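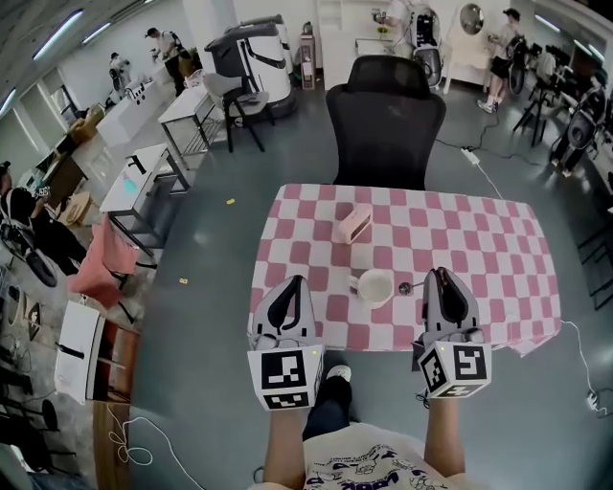
Re: Tablecloths for the spring supper, washing and shrinking

Hello all,

I answer to the message from Tuesday about the cotton tablecloths. I put the old message below my answer and cut it a little, so that everybody can follow.

First, the shrinking. In my experience a new cotton cloth loses the most length in the first wash, and a small amount in the second. After this it stays more or less the same. So if you want to sew a cloth for a table, please wash the fabric two times before you cut it. I did not do this with my first one, which I made from the Dranik cotton. It was 104 inches long when I finished the hem, and after washing it did not hang down at the ends of our long table any more. I still use it, but on the smaller table in the kitchen.

Second, the checks. A checkered fabric is very helpful when you cut, because you can follow the line of the squares with the scissors and you do not need chalk. But you must look if the fabric is printed or woven. In a woven one the line of the squares is also the line of the thread. In a printed one it can go a little to the side, and then you have to decide which line you trust. I follow the print, as the eye sees this first. My sister-in-law follows the thread and says that mine will twist in the wash. We are both right, I think.

Third, the question about stains. For red wine and beet I put the cloth in cold water the same evening, with one spoon of plain dish soap. Hot water I use only later, when the stain is already gone. For candle wax I wait until it is hard, take off what I can with a spoon, and iron the rest between two sheets of brown paper. Pink and red cloths I wash alone for the first three times. One white pillowcase was enough to teach me this.

About buying: Darnance has the heavier cotton again, 42 inches wide. For most tables this means one seam. Please do not put the seam in the middle, where the plates and glasses stand. It is nicer to use one full width in the center and two narrow pieces at the sides. This takes more fabric and more time, but the table looks calm.

I have also a question to the list. Did someone try the Ondamura hem tape on a cloth which is washed every week? I would like to know if it holds after one winter, or if I should continue to sew by hand. My hands are slower now in January than in summer.

With kind regards from a cold sewing room,
Tamošiūnaitė

On Tuesday a list member wrote:

> Dear list,
> we need cloths for the supper and I offered to sew four of them.
> The tables are 84 inches long. I would like the cloth to hang
> down the same on all sides, but I am afraid of the shrinking.
> How much extra do you add? I bought a pink check and it feels
> quite stiff, so maybe it has not been washed at the factory.
>
> Also, what do you do with wine stains? Last year we lost two
> good cloths, and I would like to keep these ones longer.
>
> Thank you for any advice, also from people who only iron.

P.S. I forgot the extra length. I add four inches on each end after the two washes, and this includes the hem.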